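The Night Boat to Dinen

The boat to Dinen left at six in the evening, and my aunt was late for it. She came along the quay with two bags and a box tied with green string, and she did not run. In our family one does not run for a boat. The man at the gate looked at her, looked at the box, and held the rope for one more minute.

"You will be cold," she said to me, instead of hello.

I was nineteen and going away to work at the Lloyd, the big hotel on the hill in Dinen, where a cousin of a neighbour had found me a place in the laundry. My mother could not travel with her bad hip, so my aunt came in her place. I did not want her. I had imagined that I would stand alone at the rail and look serious.

We sat inside, near the heater. It was November and the windows were wet. She asked how much they would pay me, and I told her 600 a month, with meals. She thought about this until we had passed the lighthouse at Vakia.

"And the bed?" she said.

"The bed also."

"Then it is not bad."

After that she told me about her own first journey, 35 years before, on the same line but on an older boat, the Irnetti. She had gone to marry a man whom she had met three times. The sea was high and all the passengers were ill, and an old woman gave her a lemon to smell. In the morning the man was not on the quay. She waited until noon, then bought a ticket home with the money that was meant for curtains.

I had never heard this. I knew my aunt as a person who had always lived above the chemist's shop.

"Were you very sad?" I asked.

"I was hungry," she said. "Come, let us eat." 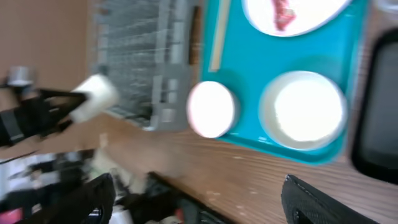

The Morning

I slept badly, with my head on her shoulder, and when I woke up the engines had changed their sound. Dinen was already there, grey and much smaller than I had expected. My aunt had combed her hair. She had the box on her knees.

"Open it when you are in your room," she said. "Not before."

On the quay we found the bus for the hotel. She did not come with me. Her boat home was at eight, and she wanted to drink a coffee first and look at the shops, although the shops were closed. She corrected my collar. Then she put a folded paper into my pocket and said it was the address of the dentist.

In my room there were two beds and one chair. I sat on the chair and cut the green string. Inside the box were curtains, yellow ones, never used, with the folds pressed so hard into the cloth that they did not come out even when I ironed them. The paper in my pocket was a note for 1,000.

I hung the curtains that same evening. They were almost long enough.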